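The Seventeenth Rule

In the kitchen at Wiltwood there were 17 rules for working beside the arm, and I was the person who had to write them again in simple words. Woltico had sent the old version. It was very long and it had 2,427 words about stopping.

I began in May. Each morning I read one rule aloud, and the arm waited above the black counter with its small blue light on. Rule four said that blades must point away from the person who stands nearest. Rule nine said that a lid must be put down before the jar is moved. These I could shorten easily.

The last rule was different. It said: "The operator shall be satisfied." I asked Clultura, the firm that checked our papers, what this meant. They answered after two weeks that it was a mistake of translation, and that I could remove it.

I did not remove it. I thought of my first evening there, when I let the gripper go down toward a cup and my hand stayed on the red button the whole time, although everything was in order. I was not satisfied then, and I pressed it.

So I wrote: "If you are not sure, stop the arm. You do not have to explain why." Then I printed the page, and at six o'clock we started with the scissors. 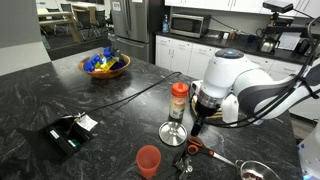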